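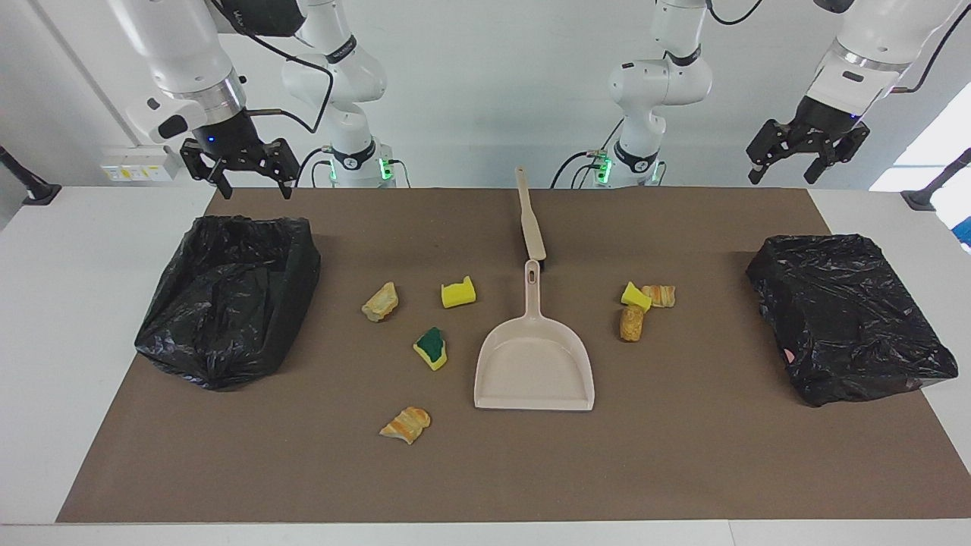 **Eglė Jaunzems** and Ebenezer Ayaaba
Tronstead Lab, manuscript draft, 2019-01-16

## 4. Splitting the work between two arms

Section 3 covered how Plarkeo, our perception module, turns camera images into a list of objects. Now I get to talk about the part I spent most of December on, which is deciding what each arm should do with that list. The planner is called Joltus. It's small, it's a bit stubborn, and I'm fond of it.

### 4.1 The task as the planner sees it

Our tabletop cleanup task has a dustpan, a brush, two black garbage bags and a handful of debris: sponge pieces and bits of bread or pastry. Joltus never gets the raw images. It gets a pose and a label for each object, a confidence score for the label, and the current joint state of both arms. From those it picks a pair of skills, one per arm, and hands them to the low-level controller, which runs at 100 Hz and doesn't care what a sponge is.

The obvious first idea was to give each arm the half of the mat nearest to it. Ebenezer wrote that version in an afternoon and it's still our baseline! It's fine as long as the arms can work separately, but sweeping is a two-handed job. One arm has to keep the dustpan still while the other brings the brush to it, and a planner that thinks in halves has no way to say "stay there, I'm coming over."

So we added what we call a hold contract. When one arm takes a skill marked as supporting (holding the pan, keeping a bag open), it promises not to move its gripper more than a small tolerance until the other arm lets it go. The contract sits in the plan as a normal step with a start and an end. If the supporting arm can't keep the promise – say, a joint limit is coming up – it has to ask for a release first, and the other arm gets 600 ms to back out of whatever it's doing.

### 4.2 Labels that change their minds

I'd assumed that timing would be the hard part, and then the labels got me. Crumpled black plastic is shiny and full of creases, and Plarkeo would happily report a bag opening in one image and a bag wall in the next. Debris that's already in a bag is even worse. Figure 1 is a good example of the kind of view we're dealing with, with bread and a sponge piece on the mat and more of the same inside the open bag.

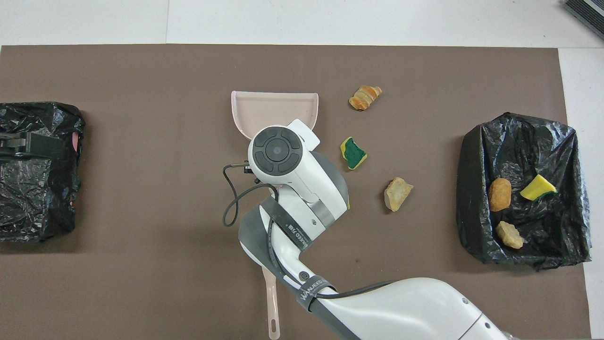

**Figure 1.** Dustpan in hand, three pieces of debris to its right on the mat, and three items in the open bag.

An early Joltus looked at views like that and planned to clean up the inside of the bag. I laughed, then I lost two days to it. The fix we kept is a region test: anything whose center falls within the estimated bag opening gets the state *contained*, and it needs five fresh detections in a row outside the opening to lose that state. We tried a learned version of the same test (Ebenezer's, trained on 1275 labeled crops) and it did well on flat bags but got nervous around slumped ones, so the plain geometric rule stayed in.

The pan has its own little problem. Once it's in a gripper, its pose comes from two places, the camera and the arm's kinematics, and they don't quite agree. We trust the kinematics while the gripper reports a grasp and go back to the camera when it opens.

### 4.3 Replanning

Joltus replans after every finished skill, and also whenever an object moves farther than its own width without being asked to. The Talavera scheduler keeps the old plan alive until the new one passes its collision check, so the arms don't freeze while we think. I compared this with the half-mat baseline over 106 trials, using the same starting layouts for both planners. Section 5 has the full tables, along with the runs where a hold contract was never released and both arms sat there waiting politely for each other.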